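Truvthorpe Coastal Well Salinity Records

Overview

This dataset holds salinity readings from shallow groundwater wells along the low-lying coast between Truvthorpe and Leltville. The readings were taken by hand and by fixed loggers over 2 wet seasons and the dry months between them. The main use is to track how far brackish water moves inland when the water table drops, and how long it takes to move back once the rains return.

The release has 2,042 records from 40 wells. Each record is one reading at one well at one depth. Wells were chosen to cover the three soil zones on the Marwat drainage map: dune sand, silty clay, and the mixed fill under the older part of Leltville.

Maintainer: Lwazi Van Wyk, Didthorpe Water Records

Files

readings.csv holds the main table, one row per reading.
wells.csv holds one row per well, with zone, casing depth, and ground height above mean sea level.
rain_daily.csv holds daily rainfall totals from the gauge at the Didthorpe pumping station.
tide_hourly.csv holds hourly water level at the Leltville harbor wall.
flags.txt explains the quality flags used in readings.csv.

All files are UTF-8 with comma separators. Empty cells mean the value was not recorded. Zero is a real value.

Columns in readings.csv

well_id: text, matches wells.csv
time_local: local standard time, no daylight saving shift
depth_m: depth of the probe below the top of the casing, in meters
cond_us: conductivity in microsiemens per centimeter, corrected to 25 degrees C
temp_c: water temperature in degrees C
level_m: depth to water below the top of the casing, in meters
method: hand or logger
flag: quality flag, see below

Chloride is not included as a measured column. Some users will want to estimate it from conductivity. A single conversion for all wells gives poor results, especially in the mixed fill zone, where old building rubble raises the conductivity without adding much chloride. Fit the conversion by zone if you have lab samples to fit it to.

Collection

Hand readings were taken with a conductivity probe on a marked cable. The probe was lowered to the first depth on the well sheet, held until the reading settled, and then lowered to the next. Readings always go from top to bottom. Raising the probe mixes the column and smears the boundary between fresh and brackish water, which in several of the dune wells is less than half a meter thick.

Logger readings come from 6 wells fitted with fixed instruments. Loggers were set to record at noon and were downloaded each June. Clock drift was corrected on a straight line between downloads.

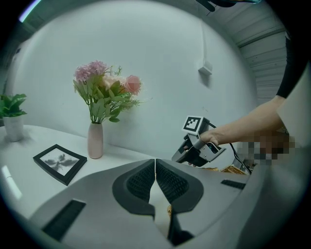 Depth in the hand readings is measured from the top of the casing, and the casing tops are not all at the same height above ground. Use the casing_height_m column in wells.csv before comparing depths between wells. The cable can also slip while it is being held at the casing lip, and a slip of a few centimeters matters where the boundary is thin. A cable clamp for this job should have a ridged facing on both jaws, like the two gripper fingers in the photo, and should close without crushing the cable jacket. Readings where the field sheet notes a slip carry flag S. The depth in those rows is the value written on the sheet and has not been adjusted.

Quality flags

G: good, no known problem.
S: cable slip noted on the sheet.
T: temperature missing, so cond_us could not be corrected and holds the raw value.
P: well pumped within the previous day. The water column is likely mixed.
F: surface flooding reached the casing. Treat as unusable for trend work.
D: logger drift greater than the allowed limit at download.

A row has only one flag. Where two applied, the more serious one was kept, in the order F, P, D, T, S.

Known problems

Tidal effect. Wells close to the harbor rise and fall with the tide, and the conductivity follows with a delay that differs by well. Hand readings were not timed to the tide. Join to tide_hourly.csv and check the stage before reading anything into a small change.

Uneven coverage. The dune wells were visited more often than the clay wells, which are hard to reach after rain. A plain average over all rows will lean toward the dunes. Average by well first, then by zone.

Pumping. Private pumping near Truvthorpe is not metered. Flag P covers only the cases where the owner reported it, so some mixed readings are certainly marked G.

Probe change. The hand probe was replaced between the first and second wet seasons. Both probes were run side by side in the calibration standards and agreed at low conductivity. The old probe read slightly low in the brackish range. No correction has been applied, and the probe column in wells.csv should be ignored, as it was never filled in properly.

Ground height. Heights in the Leltville fill zone were surveyed before the harbor road was raised. The casings were not moved, but the stated height above ground is wrong for the wells along that road.

Suggested use

The data suit work on seasonal movement of the salt boundary, testing of simple groundwater models, and teaching. They do not support claims about long-term sea level effects, given the short record. They should not be used to judge whether any one well is safe to drink from. No bacteria, nitrate, or metals were measured.

Privacy

Well positions are rounded so that private wells cannot be matched to a house. Owner names and field notes have been removed. Exact positions are not shared on request.

Changes

1.2: fixed a time shift in the logger rows, added flag D.
1.1: added tide_hourly.csv.
1.0: first release.

Report errors to the maintainer with the well_id and time_local of the row. Corrections are made in the next release and listed in this file.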